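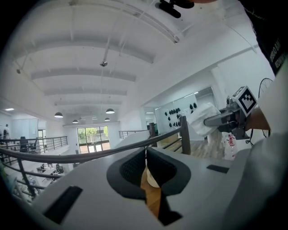

Nach drei Monaten mit den Papiertüchern von Fustholm muss ich jetzt doch mal schwärmen. Ja, über Papiertücher! Gekauft habe ich sie im Oktober, 54 Stück pro Packung, eigentlich nur für den Holztisch oben am Geländer, an dem wir zu zweit arbeiten und leider auch essen.

Was mich sofort überzeugt hat: Sie fusseln nicht. Ich wische damit jeden Morgen einmal über die Platte, zerknüllt in der Hand, ohne Sprühzeug, und der Staub ist weg. Bei den Tüchern von Tavska, die wir vorher hatten, blieben auf dem dunklen Handlauf immer kleine weiße Krümel hängen — das hat mich wahnsinnig gemacht.

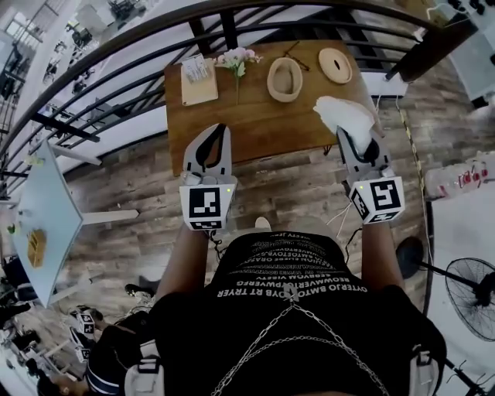
Um Kleinkram herum geht es auch prima. Die geflochtene Schale hebe ich dafür nicht einmal hoch, ich fahre einfach mit einem Zipfel am Rand entlang. Sogar die rosa Kunstblumen (Jaruwans Idee, ich wollte einen Kaktus) habe ich damit vorsichtig abgetupft, und kein Blättchen ging ab. Nur für Brillengläser nehme ich weiter mein Mikrofasertuch von Weltberg, da bin ich eigen.
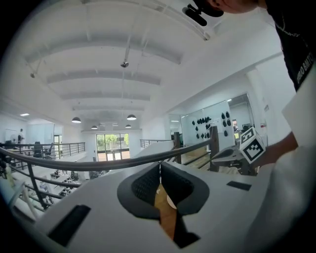

Feucht halten sie erstaunlich viel aus, ein Kaffeering braucht bei mir ein einziges Tuch. Bei Öl wird es schmieriger, da nehme ich lieber gleich zwei. Und die Packung könnte besser schließen, meine ist nach 20 Tüchern oben eingerissen.

Nachgekauft habe ich trotzdem schon, diesmal gleich den großen Karton.

Sakda Chareonsuk, 29. Januar 2020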